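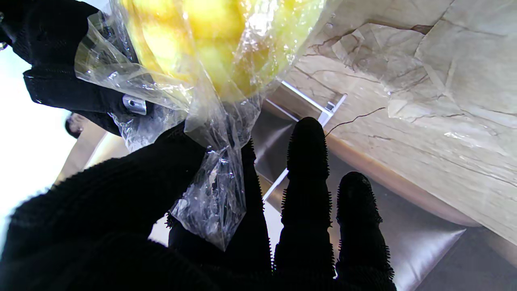 Boonmee Kamolrat would like everyone to stop putting fruit in plastic bags and twisting the top. She has said so for 13 years, first from behind a produce counter in Brernthorpe and now in the home storage classes she teaches in her own kitchen. I went to see her in September, not fully convinced that anyone needs a class in how to put fruit away.

"People say that to me at the door," she said. "Then I ask what they threw out last week."

Her case against the clear bag is simple. Fruit gives off moisture, the twisted neck keeps it in, and the piece at the bottom goes soft first, where you don't look. She thinks small yellow fruit gets the worst of it. Loquats bruise if you breathe on them, she told me, and small apples get treated as if they were made of wood.

I said I had kept apples in a bag for weeks and eaten them without complaint.

"In the refrigerator?"

Yes, in the refrigerator.

"Well, then it's cold. I'm talking about the counter." She seemed a little annoyed that I had brought it up. Later she allowed that a bag in the crisper drawer, left open at the top, is fine for apples.

That sort of adjustment happened several times. The rule at the start of the morning was no plastic at all. By the time we had coffee it was no closed plastic at room temperature, a much smaller claim and one I have no quarrel with.

She charges 70 dollars for a two-hour session. I asked what a person gets for it, and she answered by emptying her shopping onto the counter. Fruit out of the bag, soft ones to one side, nothing washed until it's going to be eaten, one layer in a wide bowl. The whole thing took her less time than it took me to find a clean page in my notebook.

"You're thinking that's not 70 dollars," she said.

I was. She pointed out that the rest of the class covers onions, potatoes, herbs and bread, and that she gives out a printed sheet. I have the sheet. It's a good sheet, though I'd have paid five dollars for it.

Kamolrat keeps a log of what her students report throwing away, and 817 entries have come in so far. She says the waste drops after the class. I asked whether anyone who had gone on wasting fruit would bother to write to her.

"Probably not," she said. "I wouldn't."

One former student, Jörg Eichhorn, told me by phone that he had bought a wide bowl and used it for a month. "Now it has mail in it," he said. He still takes his fruit out of the bag, most of the time, and he does find the bad ones sooner.

I asked Kamolrat about the bags themselves, once they're empty. She saves them, flattened, in a drawer, and uses them for wet greens and for lining the scrap bucket. She had no interest in my question about whether saving them does the planet any good.

"I don't know about the planet. I know I haven't bought a roll of bags since I moved here."

Before I left she gave me four plums to take home. She put them in a paper sack and told me to take them out as soon as I got in. I forgot until the next morning, and they were fine.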